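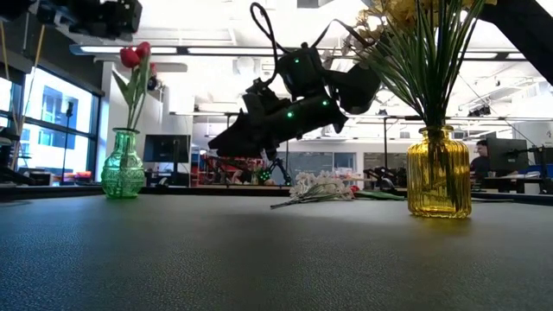

Getting a rental unit ready between tenants

Start with the kitchen, because it always takes longer than you think it will. I fill a bucket with warm water and a good squirt of dish soap, wipe the cabinet fronts from the bottom up, and let the oven cleaner sit for 30 minutes while I go around tightening doorknobs.

Write the paint color inside a closet door — our little place in Nandel has had 4 different whites over the years, bless it! Before you lock up, run every faucet and take a slow look under each sink with a flashlight.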